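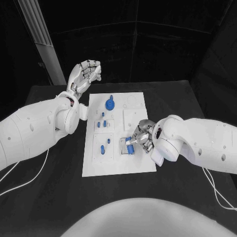

Chornovol open day at Trukstead - who went?

lathe_widow
Drove up from Sestville for the 10 o'clock session. Two arms, one white board, little blue pegs and blocks, and a room full of adults holding their breath over a toy my nephew lost interest in years ago. I stayed for the whole thing and then got back in line. Make of that what you will.

graybeard_plc
I was in the afternoon group. Nice hands. Now explain to me why a peg needs all those fingers. I've had a two-jaw gripper putting pins in plates at our shop since before half this forum could drive, and it has never once asked for knuckles.

lathe_widow
Your two-jaw gripper also can't pick up anything that isn't that pin.

graybeard_plc
Correct. That's why I bought it.

moth_in_the_cabinet
The guy doing the talk covered this, if you were near enough to hear him over the coffee machine. The board is a practice piece. They swap the plates and move the parts to new spots so the thing can't get by on memorizing one layout. He said they've been through 153 layouts so far. I wanted to ask how many went well, but a kid got in first with "does it have a name," and then our time was up.

graybeard_plc
Did it have a name?

moth_in_the_cabinet
No.

shim_stock
Is this the same outfit that had the booth at the Gremano fair in January? The one that spent the whole morning rebooting?

lathe_widow
Same people, much better day. I shot these notes off to my boss from the parking lot:

1. Get there early. They had 400 people signed up and one small viewing area, and tall people do not move.

2. Stand where you can see the fingertips. From the back it's all forearm and you'll wonder what the fuss is about. Up close you can watch the fingers curl down over the corner of the board with a blue peg right under them.

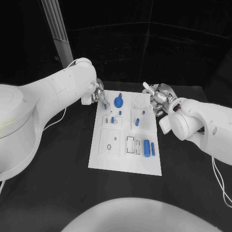
3. Skip the gift shop. It's a table of pens.

shim_stock
I took a pen. It's a decent pen.

graybeard_plc
Fine, I'll give them this much - the hands are prettier than I expected, and the black table was a smart pick because you could see every part. Still wouldn't put one on my line. Those cables hanging under the arms would catch on something by lunch.

moth_in_the_cabinet
Nobody offered you one for your line.

graybeard_plc
They put me on the mailing list, so give it time.

shim_stock
Does anyone know if they validate parking? The sign said yes and the front desk said no.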